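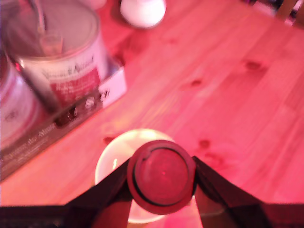

글·사진 하우케 알버스(Hauke Albers) | 2018-01-03

붉은 불빛 아래의 나무 탁자

안녕하세요. 저는 팔톤(Fallton)에 살고 있고, 한국어를 배운 지 4년이 되었습니다. 이 갤러리는 제가 작은 물건과 탁자를 찍어서 모으는 곳입니다. 글이 조금 어색해도 이해해 주시면 감사하겠습니다.

이번 주제는 색이 있는 조명입니다. 9월부터 저는 흰 전등보다 분홍색이나 빨간색 빛을 더 자주 사용합니다. 같은 탁자도 빛의 색이 바뀌면 다른 가구처럼 느껴집니다.

1. 그릇과 깡통
밝은색 나무에 분홍빛이 강하게 들어왔습니다. 하얀 그릇의 안쪽에는 작은 빛이 한 점 있습니다. 왼쪽 위의 깡통은 흰색과 빨간색 라벨이 붙어 있고, 하얀 종이 상자 안에 들어 있습니다. 깡통에는 숟가락 같은 것의 손잡이가 나와 있습니다. 저는 나무의 옹이를 아주 좋아합니다. 빨간 빛에서는 옹이가 더 진하게 보여서, 그릇보다 옹이를 먼저 보게 됩니다.

2. 지구본과 머그컵
코르크 지구본은 깡통 두 개 위에 올려져 있습니다. 호주가 제일 잘 보이고, 아래쪽에는 남극이 있습니다. 어릴 때 우리 집에도 지구본이 있었는데, 그것은 파란색 플라스틱이었습니다. 저는 코르크의 따뜻한 색이 더 마음에 듭니다. 앞에 있는 하얀 머그컵에는 어두운 색의 무늬가 있습니다. 나뭇잎인지 동물인지는 보시는 분의 생각에 맡기겠습니다. 뒤의 벽도 연한 분홍색이 되어서 전체가 저녁 같은 느낌입니다. 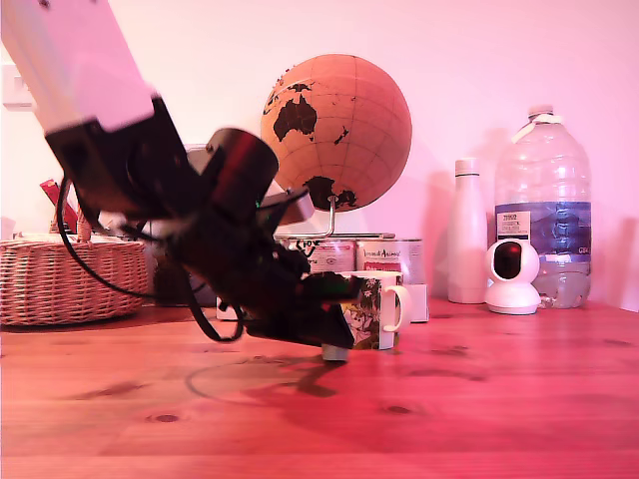 인화와 다음 갤러리

사진을 종이로 받고 싶은 분은 저에게 메일을 보내 주십시오. 인화는 부슈만(Buschmann) 사진관에 부탁합니다. 작은 크기는 15유로, 큰 크기는 20유로이고, 모두 무광 종이입니다. 빨간색은 종이에서 화면보다 조금 어둡게 나옵니다. 이 점을 미리 알고 주문해 주시기 바랍니다.

다음 갤러리의 제목은 "호부라(Hovura)"이고, 창가의 유리병을 파란 빛으로 찍을 계획입니다.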